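Grekholm Everyday Towel, Royal Blue

Home > Bath & Kitchen > Towels > Grekholm

In stock -- ships from our Bolirstead shop

Hi, Nipon here! I write all the towel pages myself, so if something below sounds like a guy who has spent too many evenings folding terry cloth at the counter, well, guilty.

The Grekholm is the towel I end up recommending when somebody comes in and says they just want a decent towel. It's a middle-size rectangle, it's terry on both sides, and it comes in one blue that I'm very fond of. Not navy, not that pale hospital blue either. Royal blue, properly strong, the kind you can spot from the far end of a hallway when you're looking for the one your kid walked off with.

I get asked a lot about how it folds (really, more than I get asked about how it dries!). People have narrow shelves, or a camper, or one drawer that has to hold everything. So let me talk about that first.

The way I like to do it is flat. Lay the towel out, bring the long sides in, fold it over on itself, then bring the last bit down over the front as a flap. You get a low, tidy bundle that stacks well and doesn't slide off the pile when you pull out the one underneath. The terry is soft but it isn't so puffy that it springs back open on you.

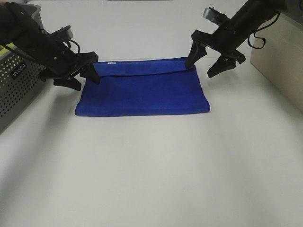 The tag is a little white one, sewn on, and I leave it on mine. My wife snips hers off. If you do cut it, go slowly and stay clear of the stitching, and please read the washing instructions first, since I will get your email otherwise -- I always do.

Some folks would sooner roll, and that's fine too. Rolling is quicker, it's kinder to a crowded basket, and you can stuff a rolled towel into a gap where a folded one would never go. For a gym bag I roll every time. Start at a short end and keep it snug if you care how it looks. If you don't care, a loose roll does the job and nobody at the pool is going to grade you.

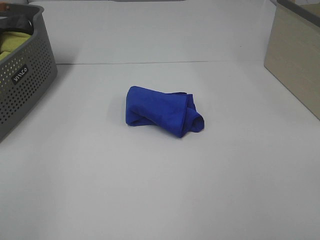 If you're keeping towels in a basket, I'd go for one with holes in the sides so the air can get in. Same goes for cleaning cloths. A closed bin with a lid is okay for towels that are bone dry, but I've opened a few of those after a rainy week and regretted it. And keep the everyday stuff on top! I used to put the nice ones on top and then dig through them twice a day.

The details

Name: Grekholm Everyday Towel
Color: Royal blue
Weave: Terry, both sides
Weight: Medium
Tag: Sewn on, white
Sold: Singly or in a pack of 2
Item no.: 178

Washing

Wash it by itself the first couple of times. It's a strong color and I wouldn't want to be responsible for your white shirts. After that it can go in with other darks. Warm water is plenty. Skip the fabric softener -- it makes terry feel lovely in the store and then it won't soak anything up. Tumble dry on low or hang it over a rail, and give it a good shake before you fold it, which brings the loops back up.

You'll see some lint in the dryer early on. That settles down after a few washes. If you get a pulled loop, snip it with small scissors and leave the rest alone. Don't tug!

What it's good for

I have these in the bathroom for hands, in the kitchen for big spills, and one lives in the car for the dog. It's not a bath sheet, so if you like to wrap up head to toe you'll want the Caltitz, which is longer and heavier and takes up a whole lot more shelf. If you're mostly drying glasses, look at the Sproģis, a flat-woven cloth that won't leave fuzz behind. I've had people buy the Grekholm for glasses and come back a bit cross, so now I put it on the page.

Ordering bigger amounts

We've sold nearly 1,000 of these to rental cottages and small gyms, and I'm happy to do a better price from 300 up. Drop me a line with how many you need and when you need them. Large orders take longer to get ready, and I'd like to give you a date I can keep. We get busy in April when the cottages open up, so write early if that's you.

Returns

Unwashed towels can come back, tag on, as long as they haven't been used. Just put the order slip in with them. If there's a fault in the stitching I'll swap it whether you've washed it or not, and a quick photo by email is enough to get that started.

Questions go to me, Nipon Sombatkul, through the contact form or at the counter in Bolirstead. I'm usually in the back until mid-morning, so ring the bell.

Page last updated January 25, 2025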